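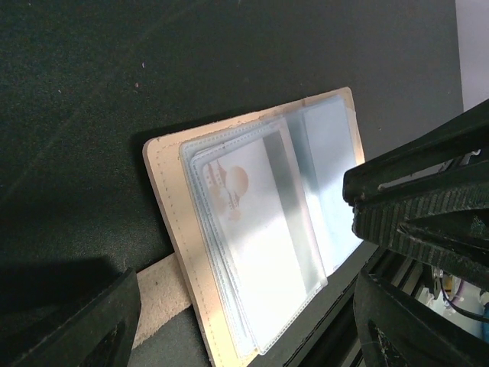 Keeping Cards: What We Learned From Taking Small Wallets Seriously
Project report, second semester, Materials and Everyday Objects

Why card holders

Our group spent the first two weeks of the course arguing about chairs, like every group before us, and then one of us put a card holder down on the desk to look for a bus pass and we all started handling it instead. It's such a modest little thing! You buy one, you fill it up, and you don't think about it again until a seam opens. We wanted to find out how people use these wallets, where they wear out, and whether we could sew one ourselves that would be any good.

We kept to one type, the kind that opens like a book, with a soft cover and a stack of clear plastic sleeves inside. Our supervisor at Skolska let us keep the corner table for the whole of February, and she was very patient about the thread.

Looking at the sleeves

The cover gets all the attention in the shop, but the sleeves do the work. In a typical one, each sleeve is a thin clear pocket with sealed edges, and the seal leaves a line of fine dots along the border. When you stack several together the rims show as thin lines side by side, a bit bluish, and after some use the stack begins to fan out to one side. We grew very fond of that fanning, but it does mean the outer rims rub against whatever the wallet is lying on.

Clear plastic also throws back a lot of light. Put an open holder under a strong lamp and a card in the front sleeve goes almost white in places. A picture in soft colors, say a pale orange balloon over some pointed rooftops, can still be made out in the part that escapes the glare, while the rest of the card is lost. Several people told us they pull the card out of the sleeve at a counter for exactly this reason, and pulling cards out is what stretches the pocket.

Asking around

We left a short paper questionnaire in the library and got 80 back, which pleased us enormously. The question we liked best was the simplest one: which card do you keep in front? We had expected bank cards and travel passes. Plenty of people wrote those, but a good many keep something in front only to look at, such as a postcard cut down to size or a ticket from a trip, and they wrote far longer answers than we had left room for.

The other useful answer was about lost cards. People who had dropped one nearly always blamed a sleeve that was too loose at the top, and hardly ever the cover.

Making our own

We made 7 holders (we had planned more, and then we met the sewing machine). The leather was offcuts from Godinho, a bag workshop across the river that sold us a whole sack very cheaply, and the sleeves were ready-made refills from Volar. We used a plain running stitch set in a little from the edge, so the border wouldn't tear when the cover was bent back.

Our first two came out crooked, and the third was too tight to close once it was full. From the fourth on we cut the cover a finger's width wider at the fold and things went much better. We then opened and closed one of the later ones 800 times, taking turns over two lunch breaks. The stitching held nicely. The leather at the fold went soft and a little shiny, and one sleeve split at the bottom corner.

What we would change

We'd like to try a matte sleeve, if we can find a supplier, and a fold in the lining so that the sleeves can be swapped without unpicking anything. We would also begin the questionnaire sooner, with a bigger box for the answer about the front card. The holders, the paper patterns and the leftover sleeves are in the drawer marked Mirovau in the textile room, and next year's group is very welcome to them.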